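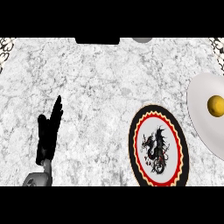
An oval plate and a heart-shaped dish on a marble tabletop.

Keep the Good Plates Out

By Karlijn Mertens
Dec 31, 2020

My mother owned a set of china that came out twice a year. The rest of the time it sat in a cabinet in the hall, and we ate from chipped bowls. When she moved to Grevine last October, she gave the set to me. I counted the pieces I could remember eating from. There were nine.

I think this is a poor way to own things. A plate is made to hold food. If it stays behind glass for 30 years, you have paid for the plate, paid for the cabinet, and given up part of a hallway to both of them.

The usual argument is that good dishes break. Some do. I have used my mother's set every day for eight weeks and lost one saucer, which went into the trash with some coffee grounds. I was sorry for a minute or two.

My neighbor Etenesh Abdella disagrees with me. She says a holiday table should look different from a normal one, and that children notice. She has a point, but a tablecloth will do that job. So will candles, or a meal that takes all afternoon to cook.

The other argument is money. People tell me a full set might be worth something someday. I asked a dealer about ours and he offered $200 for all of it -- less than we once paid to have the cabinet moved.

Tonight we are having soup, and it is going in the bowls with the gold rim. They can't go in the dishwasher, so I will wash them by hand afterward.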